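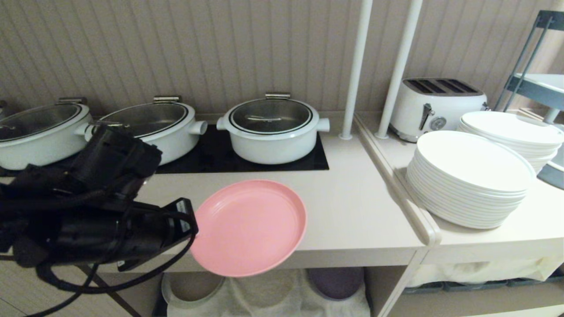

Stunent Kitchen Automation
@stunent_notes · 31 Jul 2019

Notes from the open day at Hjaltested. The Firkis rig was set to one job, handling tableware at a mock hotel breakfast counter. Thread.

The counter is a decent copy of a real one. White pots with glass lids on black hob panels, a four-slice toaster, white plates stacked on the side section, an open shelf underneath for the rest.

Plates sound easy. A flat plate lying on a flat surface gives two fingers very little to get hold of. The rim is the only sensible place, and the approach angle has to be right before the fingers close.

A pink plastic plate held by the left of its rim will tilt. All the weight is on one side of the grip. You can squeeze harder, or accept the tilt and plan the path around it. Firkis say they accept the tilt. I would do the same with plastic. With stoneware I'd want to see the numbers first.

Cables on the gripper are external and hang in loops. Fine for a demonstration. Near an open shelf I would want them clipped back along the arm before anyone runs it for a full shift.

Asked about cycle time. The answer was 69 seconds for one plate, counter to shelf, with the speed limit on for visitors. They would not give a figure with the limit off.

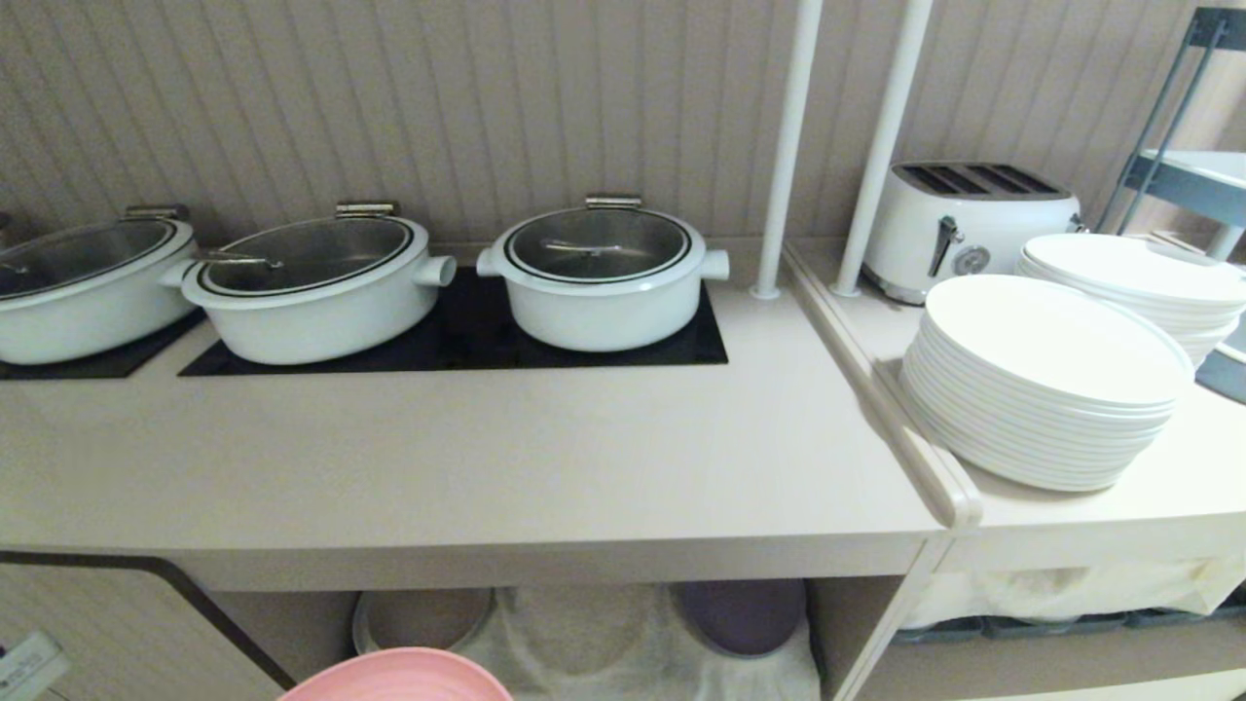
Layout matters more than I had expected. There are two white uprights between the hot section and the side counter, and a raised edge as well. Any move from the pots to the plate stacks has to go round or over those. A person does it without thinking. A planner has to be told.

Clear lids are the other problem. Glass and polished metal give poor depth readings, and a wall with vertical ribs behind them doesn't help. I asked how lids are located. Fixed positions for now, camera later.

Questions from the floor, in brief. Can it do the toaster? Not yet. Can it take one plate off a stack? In testing, almost 4 tries in 5. Does it know a bowl from a plate? By rim height, yes.

Slides go up once Firkis have cleared them. The next open day is at Pratville in November, same counter, two arms. Booking is through the Stunent page.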